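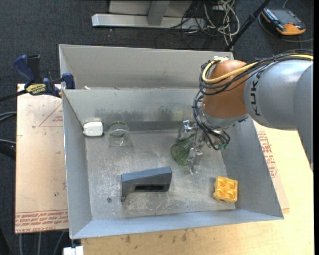
乐器与演出器材 / 舞台周边 / 歌词提示器

Quiroga 歌词同步提示器(主机)

最后更新:7月

Quiroga 是 Mastero 推出的独立式歌词与和弦提示主机,面向翻唱歌手、双语演唱组合和小型伴奏乐队。主机配 7 英寸哑光屏,可存储 2000 首曲目,每首曲目支持三个并列文本层:原文歌词、译词或填词、和弦与段落标记。三层共用同一时间轴,可单独显示,也可叠加显示。

主机不播放音频,不含声卡功能。如需与伴奏同步,须由外部播放设备或音序器提供 MIDI 时钟或 MIDI 时间码。

文本层与音节对齐

同一旋律换用另一种语言演唱时,音节数通常与原词不一致。Quiroga 以音符为最小对齐单位,不以字或词为单位。编辑时先建立音符格,再将各层文本填入格内。一个音符对应多个音节时,在格内以短横分隔;一个音节延续多个音符时,后续格填入下划线,屏幕上显示为延长线。

译词层的行断点可以与原文层不同。两层叠加显示时,主机以主层的断点换行,副层缩小字号后跟随。主层由用户指定,可按曲目保存,也可在曲单中临时覆盖,临时设置在曲单关闭后失效。

和弦层固定显示在主层上方。移调只作用于和弦层,歌词层不受影响。移调后的和弦名按目标调的调号自动选择升号或降号写法,也可强制指定。变调夹位置单独存储,显示在曲名右侧,不参与移调计算。

滚动方式

主机提供三种滚动方式:

时钟跟随:接收 MIDI 时钟,按曲目内的速度与小节信息推进。时钟中断时停留在当前行,恢复后从当前行继续。使用 MIDI 时间码时,恢复后跳转到时间码对应的位置。

固定速度:以曲目中写定的速度滚动,不需要外部信号。新建曲目的默认速度为每分钟 60 拍。曲目内可写入速度变化点,但渐快与渐慢只能以分段方式近似。

脚踏翻页:连接 Dunton 双键踏板或任意瞬时型常开踏板,逐行或逐段推进。长按右键跳到下一首,长按左键返回曲首。长按判定时间可在系统菜单中调整。锁定型踏板不适用于本机。

滚动方式可以在演出中切换。由时钟跟随切换到脚踏翻页时,主机保留当前行位置;反向切换时,主机等待下一个小节起点后再开始推进。若曲目未写入小节信息,反向切换不可用,菜单项显示为灰色。

曲单

曲单只保存曲目引用,不复制曲目内容。修改曲目后,所有引用该曲目的曲单同步更新。如需为某场演出保留特定版本,应先在曲目菜单中选择“另存为变体”,再将变体加入曲单。变体计入曲目总数。

曲单中可插入空白页,用于换乐器或串场,空白页上可写入一行备注。空白页不响应时钟信号,只能以踏板或面板按键离开。

Plullora 编辑软件

Plullora 是与主机配套的桌面编辑软件,随机附带授权,不另收费。软件可导入纯文本、ChordPro 和标准 MIDI 文件。导入 MIDI 文件时,若文件内含歌词事件,软件会据此建立音符格;若无歌词事件,则需指定旋律轨,由软件按音符起点划格。

导入纯文本时,软件按空行分段,不判断主歌或副歌,段落标记需手动添加。中文、日文文本默认一字一格,拉丁字母文本按词划格,再由用户在词内拆分音节。软件附带英语、西班牙语和他加禄语的断字表,可作为拆分音节的起点。断字表的结果以书写规则为准,与实际演唱的音节划分可能有出入,尤其是连读较多的段落,建议逐行核对。

软件与主机之间以 USB 连接传输。传输时主机停止响应踏板,屏幕显示进度条。传输中断不影响主机内的旧版曲目,新版曲目在校验通过后才会覆盖。主机没有无线功能。

Plullora 不提供歌词库,也不代办翻译或改编授权。对他人作品填写新词并公开演出或发行的,使用者应自行向权利人取得许可。

接口

MIDI 输入:五针 DIN 插座,光耦隔离
MIDI 直通:五针 DIN 插座,原样转发输入信号
踏板:6.35 毫米立体声插座,双键
视频输出:HDMI,内容与主屏一致或仅显示主层
数据:USB-C,仅用于传输曲目与更新固件
供电:直流输入,带锁紧环,电源适配器随附

视频输出设为“仅主层”时,和弦与备注不会出现在外接屏上,适用于面向观众的歌词投影。外接屏的字号与底色独立设置。主机关闭曲单时,外接屏显示纯黑,不显示菜单界面。

安装与放置

背面设有标准螺纹孔,可装于话筒架夹具或桌面支架,夹具需另购。屏幕可横置或竖置,方向在开机时检测一次,演出中转动机身不会改变显示方向。需要更改方向时,可在系统菜单中手动指定。

屏幕亮度分日间与暗场两组,各自保存。暗场模式下状态灯熄灭,按键背光保留最低一档。主机无风扇,散热孔位于背面上缘,安装时不要用胶带覆盖。

固件说明

当前固件由 Naheed Paracha 维护。本次更新的内容如下:

修正叠加显示时副层延长线比主层提前一格结束的问题。
修正降号调移调后,斜线和弦的低音仍以升号书写的问题。
踏板长按判定改为在松开前触发。
曲单内空白页的备注现可使用中文标点。
启动画面可以关闭。

更新固件前应先用 Plullora 备份曲目库。更新过程中不得断开电源。固件降级不受支持。

已知限制

从右向左书写的文字可以显示,但不能与和弦层叠加。
竖排文字暂不支持。
同一曲目内改变拍号时,固定速度滚动按写入的小节表推进;小节表缺失时以四四拍处理。
MIDI 文件中的歌词事件若使用非 Unicode 编码,导入时需手动选择编码,软件不做自动判断。
外接屏只镜像一个文本层,不能在两块屏幕上分别显示原文与译词。

包装内容

Quiroga 主机、电源适配器、USB-C 线、快速指南。Dunton 踏板单独销售,订购时可选与主机合并发货。

中文快速指南与完整手册可向经销商索取。手册由 Ruairí Flanagan 编写,附有一首示范曲目的完整对齐过程,包括音符格划分、两种语言的填词和和弦层录入。示范曲目已预装在主机内,删除后可从 Plullora 的安装目录重新传入。

订购与支持

主机与踏板均由授权经销商销售。合并订单每周四发货。技术咨询请提供机身底部序列号、固件版本以及出现问题的曲目文件;涉及同步问题的,请一并注明时钟来源设备和连接顺序。

评论 3 | 分享 60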